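How to Measure Your Horse for a Winter Blanket

July 2020, by Miklós Barta

Search this site Enter keyword Go

Many people wait until November to buy the blanket, and then the common sizes are sold out. I prefer to measure in summer, when my mare Nunska has a short coat and stands quietly.

You need a soft tape, the kind for sewing, and one helper. Put the horse on flat ground with the front feet together and the head in a normal position.

Hold the end of the tape at the middle of the chest, where the neck meets it. Go along the widest part of the shoulder, keep the tape level, and finish at the edge of the tail. Do not let it hang under the belly. Write the number down in inches, and if it falls between two sizes, take the larger one.

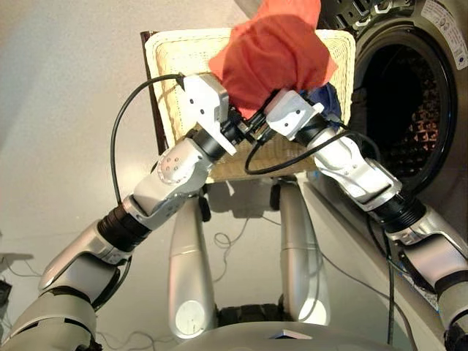 Elfriede Kuster wrote to me that for her wide cob the larger size always slips back and rubs the shoulders, so she stays with the smaller one and adds a chest extender. For such a horse I would try both before deciding.

Now check the fit. With the blanket closed, your flat hand should pass easily at the withers and at the chest. The belly straps cross under the horse and hang almost 5 inches below it.

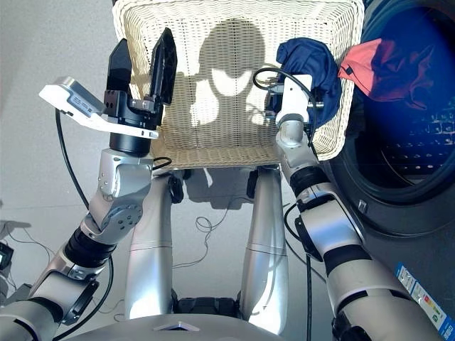
Walk the horse in a small circle in both directions and let him lower his head to eat. If the front pulls tight when the head is down, open the chest buckle by one hole and look again. Keep the tags on until you are sure, and put a thin clean sheet under the blanket while you try it, or the shop will not take it back with hair inside.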